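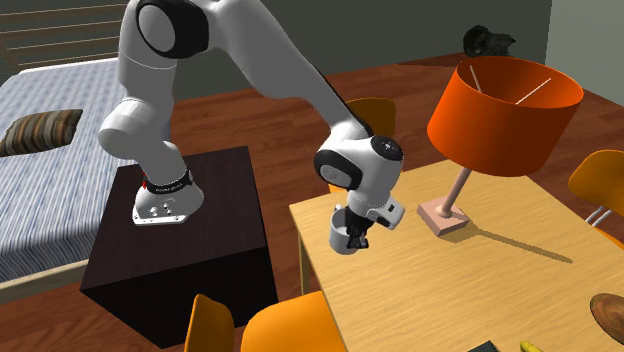 Jin-sol Noh reckons anyone who can play a driving game can do this work, and that the hard part is doing the same task for the fortieth time with as much care as the first. Jin-sol has been on the project since the first round of trials and wrote most of the operator notes.

Simulation Trial Operators (2 posts)
Cevus, Clestport
Part-time, fixed term of 7 months, starting in October

We are comparing two controllers for a single arm and gripper, first in simulation and later on the bench at our Kullesham site. The first round gave us 1,543 usable trials. The second round is planned at 2,464.

You will:
- run pick-and-place tasks in simulated rooms, with cups, plates, fruit and similar household items
- switch between controllers following the day's schedule
- log each grasp as held, slipped or missed, and note anything odd
- repeat a set of trials when settings change

You will need steady attention, clear written English and normal or corrected eyesight. Experience with robots or 3D software is useful but we do not ask for it. Training takes place in the first week and is paid.

Shifts are four hours, mornings or afternoons, on site in Clestport. Bench work in Kullesham is optional and travel is refunded.

To apply, send a CV and a short note saying which shifts suit you to Ro-un Chae. Questions about the tasks should go to Dae-han Ban.

Closing date: Sunday, September 14, 2025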